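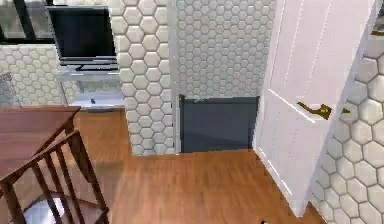

The Door at Claswood

I look after one robot, and I'd only ever met its house on a screen. Hexagon tiles everywhere, a stairwell I never trusted, a telly I'd have loved to switch on, and the door. White, brass lever, 2567 goes at it on the log when I took over!

The robot was a Tarar, and my job was the bit that told its wrist where it was. Every evening I reset the zero, checked the fingers closed square and set the grip back to 22. It crept up to 39 if you left it alone (don't ask me, I asked Dumum twice and got a leaflet).

So one night in December I'm halfway through, tea going cold, and the wrist is out by 12. Same as the night before. I cleared it, nudged the joint round, cleared it again -- still 12. Fine, I thought, we'll put you by the stairs and start over.

I typed the reset and it wouldn't take. Then a line came up in the notes box, where only I ever write.

"Leave it. I can reach the handle better like this."

I sat there a good while. Then I saved the 12 as the new zero, wrote "wrist adjusted, all well" on the Clandeo sheet and went to put the kettle on again.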